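Write the Stop Rule Down Before You Plug It In

I've been going to the same hobby robotics night for two years now, and I have a complaint. We have no rules. We've got opinions, boy do we have opinions, but if you asked any of us what happens when somebody's arm starts doing something weird, you'd get a different answer from every chair in the room.

I started caring about this in August, when Wellington Seixas and I spent a whole evening arguing over the word "done." His arm had put a bottle in a box. Mine had put a bottle in a box too, except I'd reached in and nudged it a little (okay, more than a little). He said that run shouldn't count. I said of course it counts, the bottle's in the box! We were both keeping score in the same notebook, and it was only then we figured out that we'd been scoring two different games for weeks. That's 490 runs in there and I couldn't tell you what half of them mean.

So here's what I think, and you're welcome to write in and yell at me. Small arms on kitchen tables need house rules the same way table saws do. They should be short, they should be on paper, and they should be written before the power goes on, when you're still being reasonable.

My first one is that hands stay out while the arm is live. I know, I know. It's a little plastic thing, how bad can it be? Thaís Godoy got her knuckle pinched in one and said it was mostly embarrassing, but she also jumped back and took a monitor down with her. The pinch was nothing. The monitor was a real expense.

The second is about cables. Before every session, move each joint by hand through its full reach and watch where the cable goes. If it snags, fix it now. Adalberto Prado thinks this is fussy, and he's built more arms than I have, so maybe weigh that. He's also the guy who yanked a connector out in the middle of a demo.

Third, say what counts. Ours now reads: bottle fully inside the box, gripper open, arm clear, nobody touched anything. Tip the box over and it's a miss. We cap a batch at 20 runs and then take a break, which was Tainá Peixoto's idea and I fought it for a while. I was wrong. I get sloppy when I'm tired and I start forgiving things.

And the one people hate: you log the bad runs. All of them! My last batch would've looked terrific if I'd left out the times it squeezed the bottle and flung it at the couch.

Do I want some official body to come in and regulate my living room? No, please don't. The big shop standards were written for machines that can break your arm, and most of what's in them makes no sense at this size. But I've heard people use that as a reason to do nothing at all, and I can't go along with it. One page taped up next to the power strip would do it. Ours took less time to write than the argument did, and Wellington still wants to change the part about tipping the box.

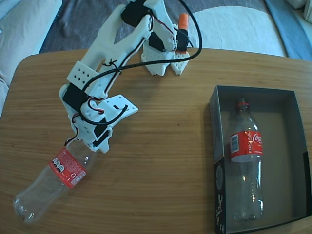 Rocha, August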